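4. Setting Up the Papered Table

This section covers the table where molded plastic parts are looked over, cleaned up and measured before they go back in their trays. It is everyone's favorite part of the Prullance handbook to skip, and please don't! A well-papered table makes the rest of the work so much more pleasant. You see scratches you would otherwise miss, small pieces stop rolling off, and when you finish you fold up the whole mess in one go and start fresh.

If you are only sorting bagged hardware, you can go straight to Section 6.

4.1 What you need

One roll of white Hattar paper, 582 mm wide, 100 gsm
Low-tack tape
Steel ruler and a utility knife with a fresh blade
Cutting mat (the paper is never cut on the table itself)
Two soft cotton cloths
Soft brush
Detex spray, or a drop of dish soap in lukewarm water
Pencil
Shallow tray for the trimmings
A lamp you can move

The white paper is worth tracking down. Brown kraft paper works for packing, but small burrs and shavings vanish on it. White shows everything, and it bounces light up under the part too, so you get to see the underside of a curved rail without lifting it. The first time you try it you'll wonder why you ever worked on bare wood.

Glossy paper is no good for this. Parts skate around on it and the lamp leaves a bright spot wherever you look.

4.2 Clearing and cleaning the table

1. Take everything off the table, the lamp included.

2. Brush the surface toward one short end and into the tray.

3. Run your palm slowly over the wood. Any grain of grit you feel now will be a bump under the paper later, and a bump is exactly where a part will get scuffed.

4. Wipe with a damp cloth. Go with the grain, then once around the edge and the corners.

5. Dry with the second cloth and wait ten minutes.

Caution: Do not lay paper on damp wood. It ripples, and the ripples stay in even after it dries.

Note: Old pencil marks and little dark specks in the wood can stay where they are. They don't show through 100 gsm paper. Sticky spots are another matter, and those do have to come off. Thilini Saha swears by a plastic scraper held nearly flat, and she has rescued a couple of tabletops that the rest of us had given up on.

4.3 Cutting and laying the paper

1. Unroll a length on the cutting mat and let it sit curl side down for a few minutes. Fresh paper from the outside of the roll relaxes quickly. Paper from near the core needs longer, and you may want to roll it gently the opposite way around your forearm first.

2. Trim the width to 510 mm for the small tables. The large tables take the full 582 mm.

3. Lay the sheet on the table, curl side down, and slide it until a strip of wood shows along the long side nearest the wall. We aim for 30 mm. That strip is handy! You can tell at a glance whether the paper has crept, and it gives you a place to rest a pencil.

4. Tape one short end only.

5. Smooth with a dry cloth from the taped end toward the loose end, in long, light strokes. If a crease forms, lift the loose end, let the paper fall again and have another go.

6. Tape the loose end.

7. At rounded corners, leave the paper flat and untaped. Folding it down over the curve looks neat for an hour and then pulls up the whole edge.

Caution: Keep the knife closed whenever it isn't cutting, and keep it on the mat. A closed knife lying on white paper is surprisingly easy to overlook under a large part.

Note: A soft wave across the middle of the sheet is fine for cleaning and sorting. For measuring (Section 5) the paper needs to be properly flat, so lift the loose end and smooth again before you bring out the gauges.

4.4 Placing the lamp

The lamp does more for you than any magnifier, and it takes only a minute to get right.

1. Stand the lamp at the far left corner if you are right-handed, far right if you are left-handed.

2. Tilt it low enough that your own hand throws a soft shadow on the paper.

3. Put a spare part in the middle and turn it slowly. Molding lines should stand out as fine ridges. If they disappear, bring the lamp lower still.

4. Check for glare from your normal sitting position, and then from standing.

If the room gets afternoon sun, pull the blind halfway. In May the light by the long window is gorgeous until well past five, and plenty of us switch the lamp off altogether then. Do whatever lets you see the shadows clearly.

4.5 Laying out a branched part

Flat panels and simple brackets can go down any way you like. Branched parts, the ones with several rails growing out of each other, reward a bit of thought. They are lovely things to handle once you know how they want to lie.

1. Lift the part from its tray with both hands, one on the longest rail and one under whatever hangs off it. Never pick it up by a peg or a post.

2. Find the side with the most pegs, posts and collars. That side faces up.

3. Lower the longest rail first, then let the loops settle. Don't press. A good part finds its own resting points, and you'll feel it go quiet under your fingers.

4. Leave a hand's width of open paper on the side you work from.

5. Tap each rail lightly with one fingertip. A rail that rocks gets a pencil tick on the paper beside it. Put the tick on the paper, please, never on the plastic!

6. Look for the shadows under the rails. A shadow that widens along its length means the rail is lifting, and you can often spot that faster by eye than with a gauge.

Caution: Thin necks between a straight arm and a curved section are the weak places on any molded part. Support both sides of a neck when you lift, turn or slide it.

Note: A long part may reach past the paper at one end. That's all right, provided the section you're working on is over white.

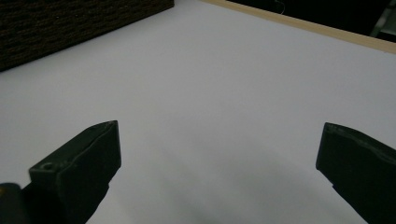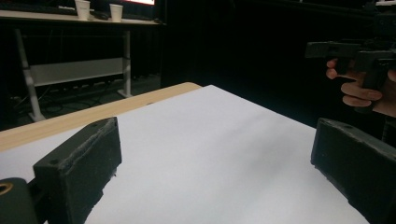
In the second one, the strip along the paper is the light tan wood of the table edge.

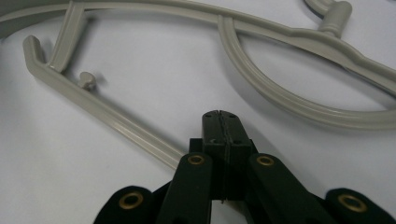 4.6 Looking it over

Once everything is down and steady, go around in the same order each time. Pick a starting point and stick to it. Elvia Robles starts at the top left and works clockwise, and most people trained on the Jeltanell tables have picked up the habit from her.

1. Follow each rail with your eyes first and your fingertip second.

2. Feel along the molding line. A slight ridge is normal. A ridge that catches a cotton cloth needs attention.

3. Check the base of every peg and post for pale stress marks. Move your head a little as you look; they show up best at an angle.

4. Look into the corners where two rails meet. Dust collects there, and so do shavings.

5. Note what you find on the paper next to the spot, with a short pencil line pointing to it. This is the real joy of a papered table. Your notes are right where the trouble is, and you can copy them to the card when you're done.

If you find a crack, stop there. Put the part back in its tray with an orange card and tell whoever is running the bench.

4.7 Cleaning on the paper

1. Brush away loose material, always toward the tray.

2. Put one light spray of Detex on the cloth, not on the part. Puddles soak into the paper and leave it wrinkled.

3. Wipe along each rail from the middle outward, holding the rail steady with your other hand.

4. For the underside of loops, fold the cloth into a strip and draw it through gently.

5. Turn the part over only after the upper side is dry.

Caution: Do not use acetone, nail polish remover or anything labeled as a thinner. It dulls a satin finish instantly and there is no bringing it back.

Tip from Thibault Lacroix: an old makeup brush, well washed, gets into collars and small holes beautifully. He keeps three of them in a jar by the sink and is happy to lend them.

4.8 When to change the paper

Change the sheet when

it has wet spots or wrinkles that won't smooth out
there are so many pencil notes that you can't tell old from new
you move from dusty parts to clean ones
the tape has let go more than once

A sheet usually lasts a morning. Before you fold it up, copy your notes and run a finger along the rim of the tray for anything small that belongs to a part. Then loosen the tape at both ends, bring the long sides together and carry the whole bundle to the bin like a hammock. Very satisfying!

Clean sheets with only a few marks go in the offcuts drawer. They make good wrapping, and Najwa Qaisi collects the bigger ones for tracing templates.

4.9 Quick fixes

Paper slides when you push a part across it: Lift the part and put it down again in the new place. If the paper still moves, replace the tape at both ends.

Paper bubbles in the middle: There is grit or moisture underneath. Lift the loose end, wipe, dry and lay it again.

Everything looks flat and you can't see the molding lines: Lower the lamp, or switch off the ceiling light above the table.

Gray smudges on a clean part: Your cloth needs washing. Swap it for a fresh one and go over the part again.

The part rocks wherever you put it: Try it on a second table before you write it up. If it rocks there too, fill in a card and carry on to Section 5, where Leen Yammine's method for measuring a lifted rail is explained step by step.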